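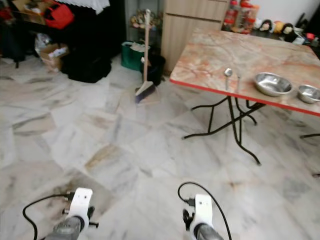

Handing over floor and table clearing to a two-arm unit: a guide for shift leads

This page is for sites where a two-arm unit is taking on part of the end-of-day clearing: sweeping, picking up utensils, moving bowls and putting small items back on shelves. It covers the first month. It assumes the unit has been delivered and checked by the supplier and that you have at least two people on each shift who normally do this work.

The steps come from our own changeover at the Pledthorpe kitchen and stockroom, and were corrected after Arkdale did the same in March.

Before you start

Write down who does what now. Do this by watching a shift, then ask the people doing it to read your notes. At Pledthorpe the rota said "clear down" and gave one name. In practice three people shared it, and one of them also checked the shelves for stock that was running low. That check was on no list, and we lost it for a week after the unit came in.

Tell staff what will happen to their hours before the unit arrives. If you don't know yet, say so and give them a date when you will.

Step 1. Sort the jobs

Make two lists. The first is for jobs the unit will try: sweeping open floor, lifting spoons and forks off a table, carrying empty bowls. The second stays with people: anything with food or liquid in it, glass, bags on the floor that might hold something, and folding tables that need to be put away.

Keep the first list short. Ours had 12 jobs on it and we cut it to five after two shifts.

Step 2. Set up the room

Give the broom one fixed place and mark it. Stand it with the handle clear of shelving so that it can be gripped without knocking anything down.

Open out folding tables fully and check that the legs are locked. Legs that splay outward take up more floor than the top does, so allow for them when you decide where the unit may drive.

Move cables, straps and loose plastic off the floor. Light-coloured tiles with a strong pattern can be mistaken for dirt, and stains that won't come off will be swept again and again unless you mark them on the floor plan as permanent.

Step 3. Run side by side

For the first two weeks, one person works in the same room as the unit. Their job is to stop it when needed, finish what it leaves, and fill in the log. Count this as their work for that hour. Do not give them a second task in another room, as we did at first.

The log needs four columns: time, job, what went wrong, who finished it. Pledthorpe had 654 lines by the end of the month. Most were flat cutlery that the grippers could not get hold of. Ieva Rozīte, who led the late shift, sorted the lines by job each Friday-type handover and that gave us the list of changes to ask the supplier for.

Step 4. Agree who can stop it

Everyone can. Show each person the stop button and have them press it once while the arms are moving slowly. Include agency staff and cleaners from Kalniņš or whichever contractor you use. A stop is never counted against the person who made it.

Step 5. Review the work that is left

After four weeks, look at the people's list again. You will probably find that the lifting and walking has gone down and the checking has gone up. Some staff like this and some don't. Aušra Toom at Arkdale asked to keep the sweeping on two shifts a week, and her lead agreed.

If someone now spends most of a shift watching and logging, change their job description and look at their pay grade. Rotate the watching every hour, as attention drops after that.

Keep the old method written down and practise it once a month. When the Trokumis charger failed, Arkdale cleared by hand for two days with no trouble.

Log sheets and a blank floor plan are in the shift leads' folder.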